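An Afternoon at the Vesia Dye Works Open Day
October 14, 2019

I have been meaning to get out to Vesia ever since I took up weaving again, and this fall I finally packed a sandwich, put my good walking shoes on and went.

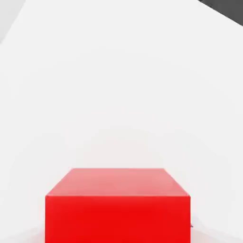

Getting there

The works sits at the Randar end of the valley, where the road runs alongside the river for a while and then seems to change its mind. I took the number 16 bus, which was late, and had a lovely chat at the stop with a couple who had come all the way from Skuven for the wool sale. If you drive, be warned that the parking lot is small and the overflow field was pretty muddy. Admission was $5, and that got you a cup of tea as well (the ginger cake was extra, and worth it).

In the dye house

Our tour started in the old dye house, a long room with a wet stone floor and a smell somewhere between vinegar and a hay barn. I could have stayed in there all day! The dyer showing us around had madder root in a bucket and let us break pieces off to see the color inside. She told us that red is the one people always ask for and the one that gives her the most trouble, as the water changes it. A rainy spring can turn a whole batch toward brick, and she keeps a shelf of labeled skeins going back years so she can match an old order when somebody runs out halfway up a sleeve.

We each got to dip a little hank of wool. Mine came out a sort of tired peach, and I am very fond of it.

The color book

Upstairs they keep the Rosser book, a ledger of recipes with a snip of yarn pinned next to each one. There are 549 recipes in it, and only a few have names. The rest just say things like "as before, but longer" or "for the church," which made our whole group laugh. You can't touch the pages, but they turn it to a new spread for each tour, and we got greens and a very handsome mustard.

Tea and the shop

Tea was served in the loading shed, with the doors open to the river, and it took me around 2 hours to get from there to the exit because of the shop. I went in for one skein of gray and came out with enough rust and cream for a blanket, plus a bag of odds and ends that I have no plan for at all. The prices on seconds were very fair. Bring cash, though, as the card reader kept dropping out.

They open the doors again in March, when the indigo vats get started up for the year, and I have already put it on the kitchen calendar. The bus back leaves from the far side of the bridge, by the way, and the sign for it is behind a hedge.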